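Home Papers Archive Search
Last updated: February
Reading time: 2 min

4.2 Weapon balance across stages

The mobile shooter Bastelau was used as the test title. Its five stages differ in sight-line length, cover density and respawn distance. All 17 weapons can be carried into any stage, and ammunition upgrades persist between matches. Balance was measured per stage, as pooled figures hide weapons that are strong on one map and weak on another.

We logged 1,330 matches on the Olter build. Matches that ended early through disconnection were dropped before analysis. For each weapon we computed the share of rounds won by players who held it as their primary at the moment the round closed. Players who switched weapons in the last seconds are therefore credited to the second weapon – a known bias, which we left in place to stay comparable with Cárdenas's earlier measurements.

Sniper weapons showed the widest spread between stages. On Birovden, the longest map, they won more rounds than any other class; on the two indoor stages they fell to the bottom of the table. Shotguns showed the reverse pattern with a smaller range. Assault rifles stayed near the middle throughout, and upgraded ammunition moved them by less than one rank on every stage.

The rank order was checked by resampling the match log 1,000 times. The top and bottom classes kept their places in nearly all samples. The order of the three middle classes was unstable and should not be read as a result.

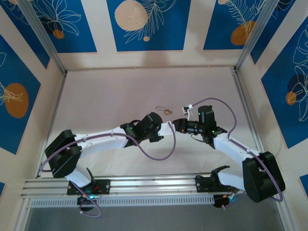

Figure 3. Two robot arms on an aluminum rail, with a brass padlock on the floor of the enclosure.

4.3 Effect of touch layout

The default layout places the fire button under the right thumb. The Tsai layout adds a second fire button at the upper left, so that aiming and firing can be split between hands. Players on this layout fired sooner after first contact – the gain was largest with single-shot weapons and close to zero with automatic ones. Layout was self-selected, and the comparison does not control for skill.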